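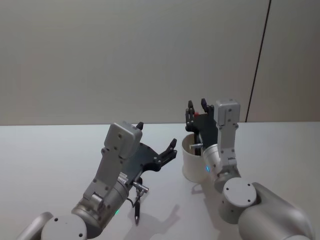
February, notebook 3, p. 17

Trarnberg cloud saves, catalog build vs. standalone build

Picked up where Kanokwan left off. Her note says the catalog build of Trarnberg loses the quest log when a player who started on console signs in on PC. Reproduced on first try with her account, second try with mine. Fresh account does not reproduce until the save passes chapter 4, so the size of the log matters.

Setup: Quintero launcher, catalog entitlement on, standalone entitlement off. Memorix sync set to verbose. Console save uploaded at 9:40, PC pull at 9:52.

Memorix log on the PC side:
manifest received, 26 blocks
blocks 1 to 25 OK
block 26 length mismatch, expected 1,084 bytes, got 1,024
fallback to local default

So the last block is cut at 1,024 and the fallback replaces the whole quest log with an empty one. Inventory and map live in earlier blocks and come through. This matches the player reports: gear present, quests gone.

Standalone build, same save: no mismatch. It uses the older Memorix client, with no fixed buffer on the final block. Drundholm moved the catalog build to the newer client when they added the entitlement check. Need their changelog to confirm. Asked for it.

Tried:
- Forced re-pull. Same result.
- Padding the log by accepting two side quests. Block count goes up by one and the load is clean. The new last block is short, so it fits.
- Dropping the entitlement check with the debug flag. Same mismatch. Entitlement is not the cause.

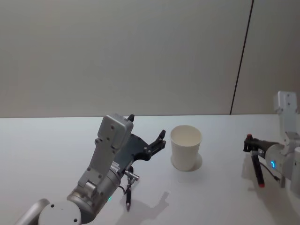

The sync indicator in Quintero is a separate problem and gets its own ticket. It showed a full-width "Saves up to date" banner through the whole failed pull, then covered the error line for 3 seconds. I would replace the banner with a small steady mark, on the scale of the green LED on the underside of the arm's wrist joint: one lit point on a plain silver part, readable without hiding anything next to it. Lit only after the last block checks out. Error text stays on screen until dismissed.

Kanokwan Sukprasert has the console kit until 4:00, so the reverse direction (PC to console) waits.

To do:
- PC to console with the same save
- Save with last block exactly 1,024, then 1,025
- Ask Drundholm if the fallback can keep the local copy in place of the default
- Keep the bad save. Copied to the shared drive under trarnberg_b26, do not overwrite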